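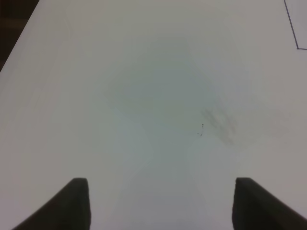 Went to the Skiltik open day on Tuesday. Notes in a thread, mostly on the pick-and-place bench, because that's where I spent the afternoon.

Setup first. One arm, two-finger parallel gripper, small camera at the wrist. White table with a target area drawn on it in thin black line. Coloured cubes for stock. Nothing exotic, and the staff were clear that it's a test bench and not a product.

The controller is from Jidirbridge. The planning software is called Kvaran and is done in-house. I asked whether the two share a clock. They do now. They didn't last winter, and the placement error drifted over a shift until somebody worked out why.

Wrist camera does the final approach. A fixed view of the table does the layout check. The two are calibrated against each other every morning, 12 poses, and the result is logged. If the residual is over the limit the bench doesn't start. 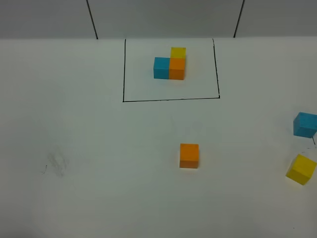
Inden: did they say what happens if a cube lands a few millimetres out? Ours used to push the neighbour over when the fingers opened.

Same problem there. Their fix is to open only partway on release, lift straight up, then open fully once clear. It costs a bit of cycle time. They also plan the order so the last cube in a cluster always has one free side for each finger.

On cycle time: 11 seconds per cube, pick to release. Slow, and they said so. Half of that is the settle before the wrist camera takes its reading. They've tried shorter settles and the grey value of the table under the gripper's own shadow throws the edge finder off.

Lighting was the part I'd change. It's overhead only, so the arm shades the area it's trying to measure. A ring light at the wrist was suggested from the floor. Answer: tried it, too much glare off the white top. A matte grey surface is on order.

Reliability numbers, as given on the day: 3300 placements since the last software change, 211 of them flagged for retry. Flagged means the layout check disagreed with the plan. It doesn't mean dropped. Drops are logged separately and I didn't get that figure.

Most retries are rotation error, according to the handout. A cube picked at an angle squares itself up against the fingers as they close, and the planner has to guess how far it turned. They're adding a second look after the grip.

Slides are meant to go up in December. I'll add the link to the end of this thread when they do. Parking was behind the building, coffee was fine, bring your own safety glasses next time as they ran short.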